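Fixing up the old towers at Midthorpe

Reynaldo Lagman has the kettle on before I've got my coat off. Quick chat, he says, he's got a tower open on the bench and wants it shut again by four. So we talk while he works.

He takes in old desktop computers. Offices clearing out, mostly, the odd one from somebody's loft. "People think they're dead. Most of them are just slow and full of fluff."

How many so far? He had to look it up. 2,000 through the door at Midthorpe, he keeps a book. Not all of them go out again. A fair few are parts now, in tubs, under the stairs.

First job is always the lid. Then a look round before he touches anything. "Power supply, drives, board, in that order. I want to know what's plugged into what. I used to trust my memory, never again." He draws the cables on the back of an envelope. I saw the envelope. Couldn't read a word of it.

He likes the big office machines best. Room to get your hand in. Drives that come out on a latch, no screwdriver. "Blue usually means pull me. Whoever thought of that, I'd buy them a pint."
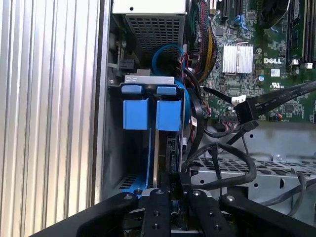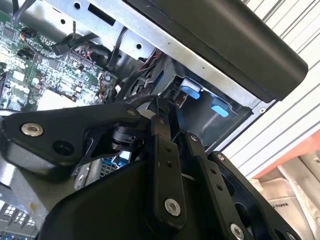 Page last changed: June

Two blue latches side by side under a metal bracket in the first one, power supply above. The green board is in the second, with a black cable draped across the middle of the case.

Cables are what he moans about. "You shut the lid on one and it's nipped. Then it's a fault you spend all evening chasing." He ties them back with garden twine if he's out of proper ties.

What goes wrong most? Fans. Then drives. He tests every drive overnight and gives it 3 goes before it goes in the bin tub. The wiping he does with a program called Preltent, which he swears by and which looks to me like a black window with numbers in it. "It's ugly, it works. Next question."

Money. There isnt much. A shop called Mridha lets him have the bench space cheap, and Plakix sends him memory they can't sell. Last batch was 22 sticks, all good bar one.

Would he teach somebody? He would, he says, if they'd turn up twice. Starts telling me about earthing yourself on the case, stops, goes looking for a screw he's put down somwhere. Finds it in his tea saucer.

"Right. Are we done? I need both hands for this bit."

We were done. I let myself out.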